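Wash a rain jacket when water stops beading on the outside. Dirt and skin oil are usually the cause, and a plain wash often fixes it.

## Before you start

Read the care label. If it says dry clean only, stop here.

You need:

- liquid soap made for rainwear (I use Iltico)
- a spray-on water repellent, such as Parnex
- a soft brush

Don't use fabric softener or bleach.

## Washing

1. Empty the pockets and close the zippers.
2. Brush off dried mud.
3. Run the empty washer once to clear out old detergent.
4. Wash the jacket alone, cold, on gentle, with the spin set to 600.
5. Rinse twice.

## Drying and spraying

Hang it on a wide hanger for over 60 minutes, until it stops dripping. Spray the repellent evenly, wait 3 minutes, and wipe off any drips with a damp cloth. Let it dry overnight.

Lay the jacket flat on a clean sheet before you put it away and check the collar, where grime tends to come back first.

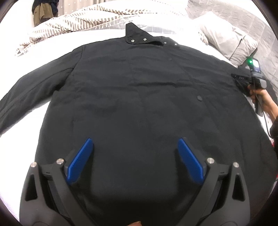

*Last changed: January 3, 2022, by Carol Furnival*

Go over the snaps and buttons too, and sew down any loose thread. Store the jacket on a hanger, out of the sun.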